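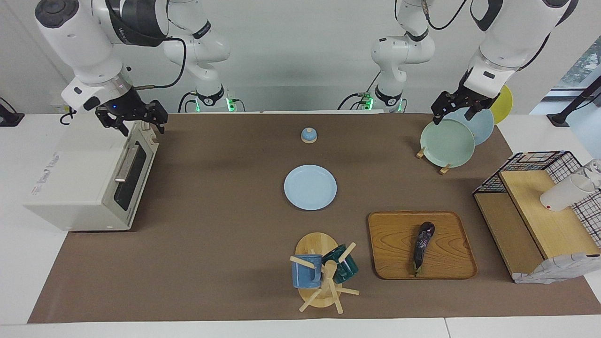

Two-arm kitchen cell at Plelten -- left gripper at the plate rack, right one over the toaster oven.

About us

We're Plelten. Small firm, 11 people, two arms per bench. We teach robots to tidy kitchens: plates, mugs, the odd aubergine.

Mostly we are known for the August fault, so let's get that out of the way. One arm lost its grip signal and didn't stop. Kept closing. 18 plates gone before Barnabás Bodnár got to the stop button, and a bruised thumb for him as well. Our fault, not the maker's. A loose conector and a limit we had set too high.

What changed: grip force capped, cables checked every morning, no hands on the mat while the arms are live. Urs Danzer runs safety now and can shut any bench without asking. Up to 500 test runs before a new routine leaves the building.

The full fault report is free to anyone who wants it -- just ask at the Ifans office, room 211.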